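Section 4 - First tool run, two-arm bench

Covers the Skillon two-arm bench kit from unboxed and bolted down to both arms holding a tool. Allow 20 minutes. Software install is Section 3, do that first. If the Plomis controller still shows a setup code, go back.

Before you start

1. Both bases bolted, all four bolts each. Hand tight is not enough - use the key in the small parts bag.

2. Power adapters off the bench top. Side shelf is fine. Power strip on the floor, behind the arms, not where you stand.

3. Run the arm cables so nothing crosses the work area. Leave slack at the wrist. Tight cable = error 2104 on the first big turn.

4. Power on, left arm first, then right. Wait for green at the foot of each base. Any other color, stop and see Section 9.

CAUTION: Keep hands and sleeves outside the reach of both arms once the bases are green. The arms can move without a sound to warn you.

Loading the tools

5. Open the left gripper from the pendant (TOOL > LEFT > OPEN). Hold the spatula by the flat end, handle up between the fingers. Close at low force. Wood dents easily.

6. Same for the right gripper with the rod. Lower end should point straight down. If it leans, open and try again, don't bend it by hand.

7. Set the roll on its stand in front of the left arm. Put the metal tray flat on the bench under the right gripper. A slight angle on the stand is OK, the teach step takes care of it.

8. Jog both arms to the ready position and stop there. Compare with the picture before you go on.
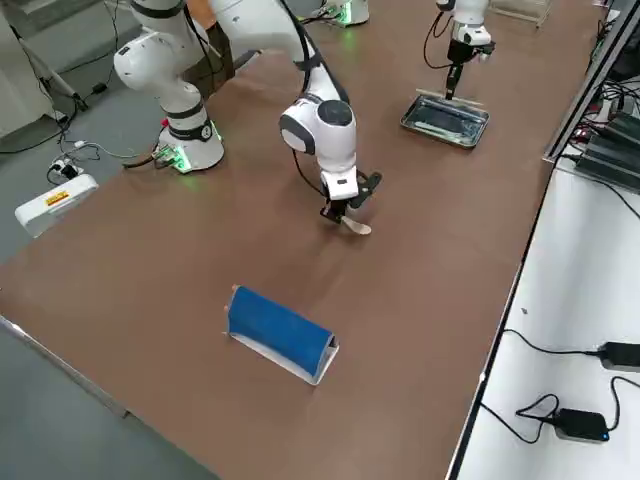

9. Teach the tray. Lower the right arm in SLOW until the rod tip is just inside the rim, then press SAVE POINT. Do all four corners. Don't let the rod touch the botom.

10. Teach the roll. Left arm, SLOW, one point at each end, one in the middle. Save each.

11. Run TEST PATH at the lowest speed with no one leaning over the bench. Finger on the stop button the whole time.

Note: Saved points are lost if you move the tray or stand afterwards. Teach again - there is no shortcut in this version.

If it goes wrong

Error 900 - gripper closed on nothing. Tool slipped or was never in. Repeat step 5 or 6.

Error 1974 - arms too close together. Back the right arm off first, then the left.

Green light goes out during a run - hit stop, check the connectors at the foot of the base, power up again from step 4.

Still stuck, contact Krasniqi support and have the controller serial number redy. Ask for Milovan Stan if it's a gripper question.

Rev. 22 Dec 2022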